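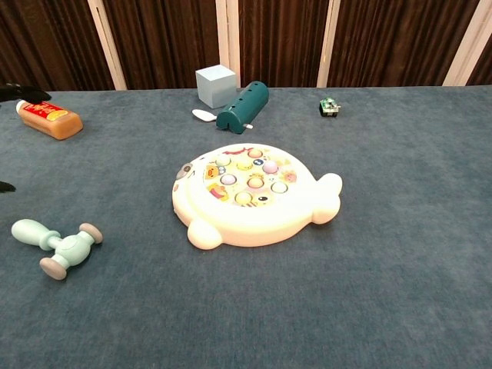

Jankauskaitė
Research Fellow in Play Materials, Flurkbridge
November 21, 2023

3.2 Board layout and the reach of the rod

Fishing games ask for two things at once: the player has to pick a target and then bring a short rod to it. In the Skikstead sessions we watched 40 children play at a table, each for 4 minutes. Most chose a target by the picture printed beside it and only later by its color. The board in Figure 1 has a circular play area with seven round buttons set among cartoon faces, under a red wavy stripe. Children at Skikstead often named the nearest face before they moved the rod — "the lion one" was a common answer when we asked where they were going next.
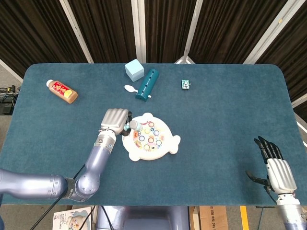 Rod length matters more than we expected when planning the April trial. A short rod keeps the hand close to the board, and younger children then tend to lean on the rim or cover part of the play area with a sleeve. We did not fix the position of the board, but we asked that it start near the middle of the table. In Figure 2 the tip of the light-blue rod reaches over the upper left part of the board, which leaves the tail side clear. We coded moves like this as "near side" or "far side" from the rod tip alone. The cube, the spoon and the bottle lying on its side are the kind of loose items we scored as table clutter.

Clutter was scored on the Plergate scale, from 0 to 100. Around 40 was typical for a shared table. Scores above that went with more pauses between moves, mainly in the first minute, and we return to those pauses in Section 4.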